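Speaker notes – Prurlow packing kit, is it worth the money
Slot is 2 pm, keep it short, leave time for questions

Open with the pitch. Larari sells Prurlow as a kit: two arms, table frame, software seat, support line. For small shops that pack mixed grocery baskets. Not a review of the company, just the kit.

Say up front – we paid for the trial ourselves. Aldo Valentini set it up, I ran it. September to now.

Slide 2. Basket work. Jars, snack bags, boxes. Boring stuff, but it's what Valentini packs all day so it's what we tested.

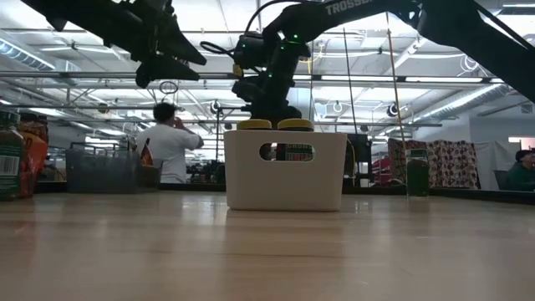
Gripper at the rim of the basket, second arm hanging back.

Talk about reach. Two arms sharing one basket is the selling point and also the headache. They have to take turns. Default timing is too careful, you can loosen it in settings, manual buries this on page 102. Tell them the page number, people will write it down.

Fingertips: soft pads, good on lids, so so on crinkly bags. Ask for the spare set when you order, its not in the base price.

Slide 3. Jars. Round lids side by side are the hard case, not much room for a finger to get in between them.

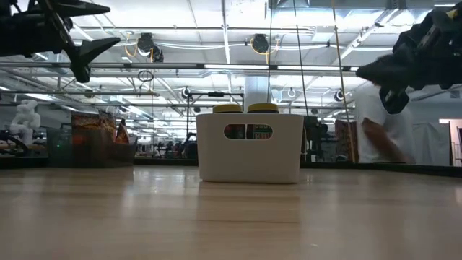
Tullio Palumbo thinks I'm being too kind here. His view is that a kit at this price should handle close-packed jars out of the box, and that six weeks of tuning is a cost Larari ought to put in the quote. He would wait for the next version. Fair. Read that out, then say where I disagree – the tuning carried over to every new basket size we tried.

Slide 4. Compare with Sovo, quickly. Sovo cheaper, one arm, easier to teach. Fine if everything comes in the same way up. Our stuff doesnt.

Small tray next, both grippers working close in. 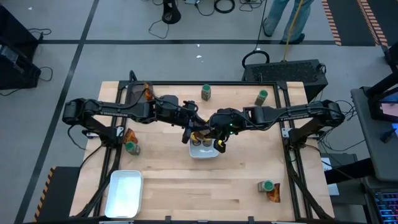
Support line: over 7 calls, all answered same day, one wrong answer. Software updates OK. Ask what the seat costs in year two before signing, sales guy won't bring it up.

Verdict slide. Rent first. Buy if you have mixed goods and a person who likes fiddling with settings. Skip if not.

Questions – have the price sheet open on the laptop.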